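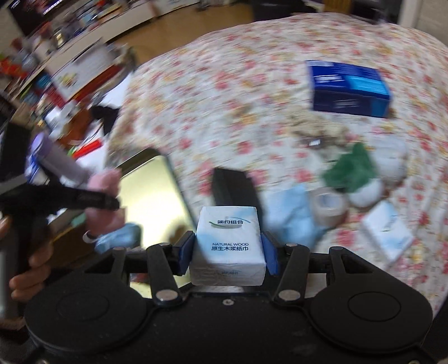
**Figure 6.** Small white tissue packet with two-language labelling ("NATURAL WOOD" and "原生木浆纸巾").

### 4.2 Claims about raw material

Wording about the source of the fibre was the most common type of claim in the sample. Of the 138 packs coded, most carried at least one such phrase, usually on the largest face. Where a pack used both Chinese and English, the two lines did not always say the same thing. In Figure 6 the Chinese line names wood pulp tissue, while the English gives only "NATURAL WOOD" and leaves out the word for pulp. We coded pairs of this kind as partial matches.

Shoppers in the Vestari interviews tended to read the English line first, even when they could not say what it meant. Several took "natural" to mean unbleached. Those in the Elska group relied more on colour and linked pale blue with softness or a lack of scent. Neither reading was tested against the contents of the packs.

Seven packs had print too small to code and were left out of the totals in Table 8. Pocket packs and boxed tissues are reported separately there, as boxes have more room for text and made more claims per item.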